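Gert Mokoena
Wednesday, February 23, 2022

Thread on the planner change we merged into Hilum this week. It's mostly about collision checking between two arms, so mute me now if that's not your thing.

Background: two arms on one rail, one table, bins along the back. Each arm had its own planner. Before moving, an arm asked for a lock on a chunk of the table, and the other arm waited until it was released.

That was safe and slow. The lock regions were boxes I drew by hand last October and they were far too big. One arm reaching for the back row would lock out most of the other arm's workspace.

So the new version plans both arms together when their goals are close, and separately when they aren't. "Close" is a check on swept volumes, done on a coarse model first. If the coarse volumes don't touch, we skip the joint plan entirely.

Joint planning is a sampling planner in the combined joint space. It gets expensive. We cap it at 700 ms, and if there's no path by then we fall back to the old behaviour, one arm moves and the other holds.

Lerato Sithole wrote the coarse model. Every link is a handful of capsules. The cable conduit gets its own fat capsule, which I argued against and was wrong about. Without it the planner happily picked elbow positions that dragged the conduit across the other wrist.

Testing was 3,835 recorded goal pairs replayed in simulation. 285 of them hit the time cap. I expected those to be spread out, but nearly all had both grippers going to neighbouring bins with the elbows low.

Irfan Lubis suggested seeding the sampler with a few known elbow-up postures before it starts drawing random ones. Small patch, maybe 40 lines with the tests. We're rerunning the replay set with it now and I'll post the number when it's done.

The other annoying one: frames. The two base transforms were calibrated on different days and disagreed by a few millimetres along the rail. Fine for one arm. Not fine when you're checking clearance between two. We now solve for both bases in a single optimization.

The back row is where most of the conflicts come from.
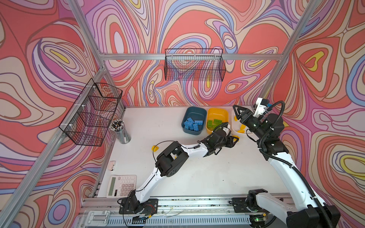
Left arm at the blue and yellow bins, right arm over the white tray.

Wrist camera detections still go through the old filter. I haven't touched that code and would like to keep it that way until the planner settles.

If you use Hilum with one arm, nothing changes for you. Two-arm users need to redo the base calibration before upgrading or the planner will refuse to start. The error message says which transform is stale.

Tumelo Zulu is updating the docs. Config key is joint_plan_timeout, in milliseconds, and going above 3,000 didn't help in any case we tried.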